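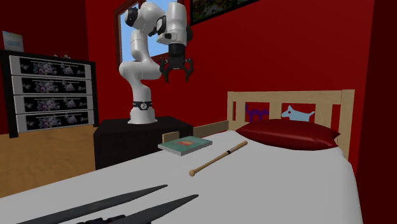
Yoruba Naming Ceremonies: Frequently Asked Questions

Stanholm Cultural Center gets a lot of calls from families planning their first naming ceremony away from home, and from guests who have never been to one. The most common questions are answered on this page.

When is the ceremony held?

Traditionally, on the eighth day after the birth. In older practice the day could differ for boys, girls and twins, but most families now use the eighth day for everyone. If relatives are flying in or the mother needs more rest, a later date is fine. Some families do a short prayer at home on the eighth day and hold the party in the following weeks.

What is it called?

Isomoloruko, which means giving the child a name. You will also hear people say "the naming" or "the christening," even when there is no church service.

What items do we need?

Most families set out honey, sugar, salt, water, palm oil, kola nut, bitter kola and alligator pepper. Each one goes with a prayer. Honey and sugar are for a sweet life, water is for having no enemies, and bitter kola is for long life. A small amount is touched to the baby's lips or simply held up, and the rest is passed around for the adults to taste. Ask your pediatrician before giving a newborn anything -- honey in particular should not be given to a child under one year old.

Who gives the names?

Parents, grandparents and often other relatives. An older member of the family usually leads and announces each name. Anyone who gives a name normally puts money in a bowl of water or on a tray first.
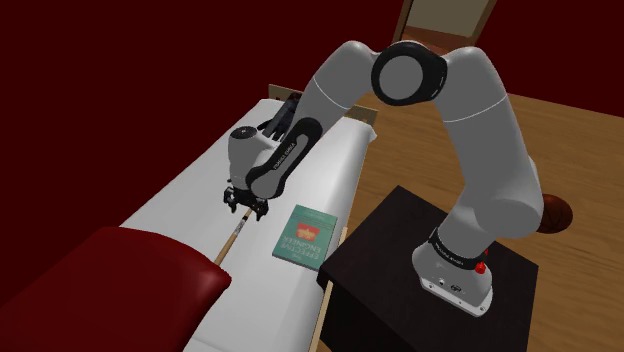 How many names can a child have?

There is no limit. It is common for a baby to leave with many more names than will fit on a birth certificate. The parents choose which ones to register.

What is oruko amutorunwa?

It means a name brought from heaven. These names depend on how the child was born. The first twin out is Taiwo and the second is Kehinde, and the child born after twins is Idowu. Ige is a baby born feet first. Ajayi is one born face down.

And oriki?

An oriki is a praise name, such as Ayinke or Akanni. It is used mostly by older relatives, often when they are pleased with the child or trying to calm them down.

What should guests wear and bring?

Dress as you would for a wedding. If the family has picked an aso ebi fabric, they will tell you the color and the price ahead of time. Guests bring cash or a gift for the baby.

Can we hold the ceremony at the center?

Yes. The Drandlow Room holds 144 people seated and rents for $200 for a morning. The smaller Fallmont Room is $89. Tables and chairs are included; food is not. Bookings for March are open now.

Do you supply the ceremonial items?

No. Sokol Market stocks kola nut and alligator pepper most weeks -- call them first, as they do run out.

Page last updated 23 February 2022.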